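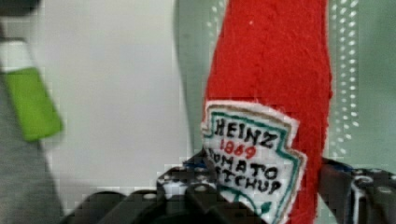
Dilek Demirtaş objected on the article's discussion page that a method which has only been tried on toys and kitchenware should not be called "general" in its first sentence, and the word was taken out in October.

**Savstead grasp replay** is a way of training a robot arm to pick up household objects from recorded human-guided runs. It was put forward by the Savstead group and tested with a software package called Jadoon. Supporters describe it as a cheap alternative to large-scale imitation learning. Critics say the published result is narrower than its title suggests.

## Method

An operator guides the arm through a task while a camera near the gripper and a second one over the table record what happens. The recordings are cut into short pieces, each ending when the fingers close. At run time Jadoon compares the current wrist view with the stored ones, picks the closest match and plays back its motion with a small correction.

The approach leans heavily on the wrist view. Near the moment of contact that view is mostly object and fingers, and two very different table layouts can look nearly the same. The authors treat this as a strength – the clutter drops out. It also means the system has little to go on if the first approach is bad.

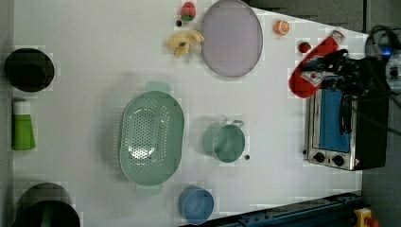 *2 min read*

## Reported results

The main test used 2164 recorded grasps. Toy food and real kitchen items were mixed on one table, and the arm had to pick up a named object, such as a ketchup bottle, and hold it clear of the surface. The group reported that replay beat a trained policy on objects already in the recordings. On new objects the gap closed, and for mugs it went the other way.

Several points limit what can be read from this:

- Each object was tried 30 times, but all the trials came from four table layouts.
- Soft toys forgive a poor grip. A plush bottle can be squeezed off-center and still come up, so success with one says little about glass or a full container.
- A grasp was scored as good if the object stayed in the fingers for two seconds. Putting it down again was not scored.
- The trained policy used for comparison was the group's own, and its settings were not released.

## Repeat attempts

A team at Bunlow tried to repeat the test using its own recordings. It found the same order of results on familiar objects, with a much smaller lead, and no clear lead once the overhead camera had been moved. The Savstead group answered that the camera had not been recalibrated. Bunlow disputes this, and neither side has published its calibration files.

A later version, Oltus, adds a check that rejects weak matches and backs the arm away. It is often cited as fixing the original problem. The supporting data come from the same table, and the rate of rejected attempts is missing from the report.

## See also

- Imitation learning
- Nearest-neighbor search
- Visual servoing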